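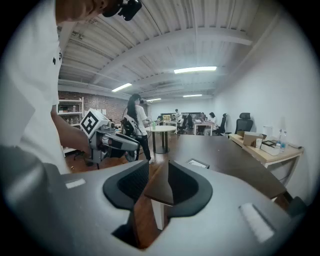 Gripper two on the left, cube marker fitted, May 2022.

Spent the morning on the finger pads. The left one had developed play at its root screw, enough to feel with a thumbnail, and the closing offset had drifted by almost 2 mm. Took both pads off, cleaned the seats, refitted with fresh threadlock and left them alone until after lunch. Munther Abu Hammour wanted to carry on with the old screws. I used new ones from the Trusia bag and put the old ones in the bin so they can't find their way back.

Zeroed the jaw with the feeler gauge, then ran 100 open and close cycles. No drift at the end of it. Encoder reading at full close was the same as on the January sheet.

The marker is less satisfactory. The cube on the second unit tilts when the cable is pulled, and the tracking log shows the pose jumping each time. Mastlow's bracket has slotted holes, which I have never liked. Shimmed it with card for now and asked Haddad for a bracket with round holes — two weeks, they say. Until then the cable gets tied back to the barrel before anyone picks the thing up. Wrote that on the sheet by the shelving.

Recalibrated both units afterwards. First attempt was thrown out by glare from the ceiling lights on the marker face; the second, taken further down the room, kept 67 poses and the residual was within limits. Saved under the Fatano folder with the old file renamed.

Still to do: strain relief on the headset lead, spare pads to order, and the lens on my unit wants a proper clean with the right cloth.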